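Dradatby picking cell: the December stoppage

Gallery

This page goes with the fault report on the Dradatby produce cell. The cell stopped in December after the arm closed on a cucumber with more force than its limit allows. No one was inside the guard at the time. The arm has been locked out since then, and the work of finding the cause has moved to the simulator, where the same pick can be run again and again without product or people near it.

Vikas Mittal wrote the report. Zohreh Yazdani built the simulated version of the cell, and Takumi Kikuchi went through the logs.

What the logs gave us: the force reading froze 40 milliseconds before contact and stayed frozen until the drive tripped. The controller took the old value as good and kept closing. The limit was set correctly. It was checking a number that had stopped changing.

The simulated pick has been run 1000 times with the sensor signal held at random points. In 247 of those runs the grip went past the limit. A stale-signal check has been added to the controller and is now being tested the same way. Åsmund Eide has to sign off before the lockout comes off.

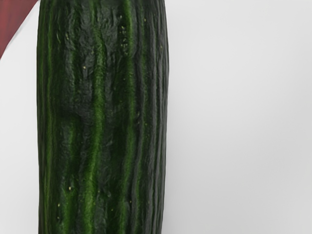
Dradatby, January 17, 2024

Close view of the cucumber model in the simulator. The skin has its ridges, lighter green stripes and small pale specks, against a plain gray background.

Still open: replacement of the sensor cable, and a repeat of the guard door test. Questions about the report go to Ama Amissah at the Lindholm office.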